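Durán Comics Fair: one reader's report

I got to the Durán hall at 10 in the morning with a pass that promised "up to 1000 exclusive issues." I counted no such thing and I doubt anyone else did either. What does exclusive mean when the same books are in a box by the bus station? They had a different sticker on the cover. Fine.

The big draw this March was Jinen, the small publisher that has been telling everybody for two years that it is about to launch a shared universe. You know the kind. One hero, then a second hero who knew the first hero's father, then an event in which they all stand on a roof and argue. Jinen has exactly one hero people can name, and that's Emport, the dockworker who can move anything he has once carried. I like Emport. I liked him more before he got a cousin, a rival cousin and a dog from the future.

The line for the Jinen room was long and nobody at the door knew which panel it was for. I stood in it anyway. Twenty minutes later it became the line for the sandwich counter, and a lot of people in capes seemed happy with that.
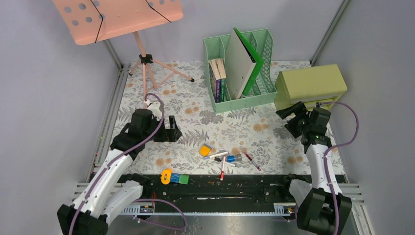

Pink music stand and mint-green file holder, with floral cloth underneath.

Once I was inside, Milagros Lagos was already talking. She writes Emport, and she wrote the good run, the one with the flooded warehouse. She's a decent speaker and she dodged every question I wanted answered. Is the cousin staying? "He's got a role to play." Who is the woman in the gray coat on the last page of the spring issue? "Keep reading." Well, yes, that's what they want me to do, at their prices.

She did say the new arc will explain where the power comes from. Why? It worked for years with no explanation. He picked up an anchor, and later he could throw the anchor. I didn't need a meteor for that, and if it's a meteor I want my money back.

Then there was the villain. Jinen has been teasing something called Pivatness since last summer, and I had honestly assumed it was a typo. It is a being, or a condition, or possibly a planet. Three people on the stage gave three versions. As far as I could follow, Pivatness makes heroes forget their own origins, so the company can restart any series it likes whenever sales drop. They didn't put it like that. They used the word "freedom" a lot. 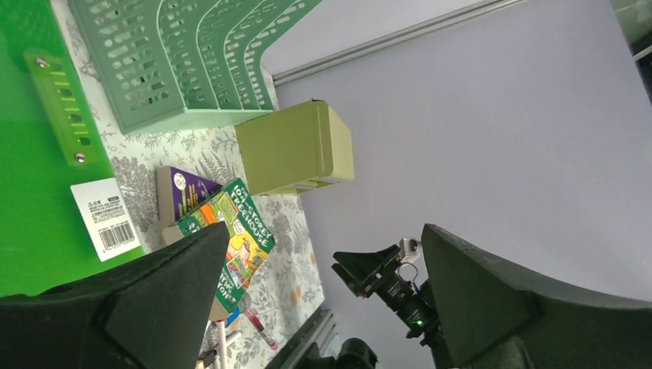
The original art show was better than I expected, and I say that as somebody who usually walks through those rooms in four minutes. Josefina Leiva had her pencils up for the whole flooded warehouse story. Her pages are so much rougher than the printed ones! You can see where she moved Emport's arm over and over until the weight looked right, and on one sheet there's a note to the colorist that just says "less blue, please, less." The colorist did not use less blue. I checked when I got home.

Leiva isn't drawing the new arc. There was a line about it on the wall, very small, saying she was "moving on to other projects." I asked at the desk what projects and got a bookmark.

Prices next. The variant cover of issue 20 was going for 900 at the first dealer's table and for much less at the one behind it, same condition as far as I could tell, both bagged. The print edition of the event prologue is numbered out of 1256. I asked where that number came from, because it's a strange place to stop, and the dealer told me it was the number of the dock where Emport was found as a baby. 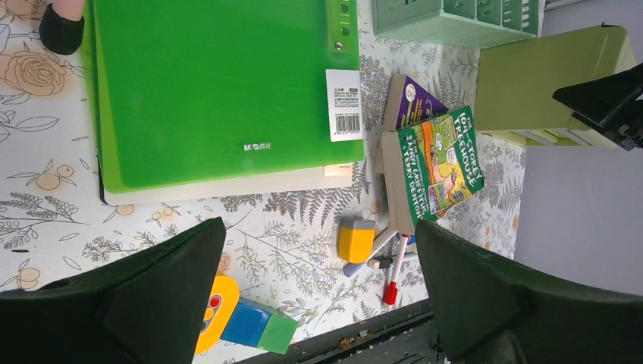
Was he found on a dock? Since when? In the first issue his mother is right there in the kitchen, making him eat his soup. Either she's been rewritten or the dealer was making it up, and I can't rule out that both are true. Pivatness strikes again, I guess.

I skipped the costume contest, heard the end of it through a wall, and left before the evening screening of the animated short. A man coming out of the early showing said it was "mostly logos." It runs eleven minutes.

So, would I go back? For Leiva's pages, sure, if they hang them again and if they let her write the labels. For the announcements, no. They'll all be online by the next morning, with the same pictures and the same word "exclusive" on them. I did buy the prologue, the plain cover, no number. Emport doesn't show up until the last page, and he's carrying the dog.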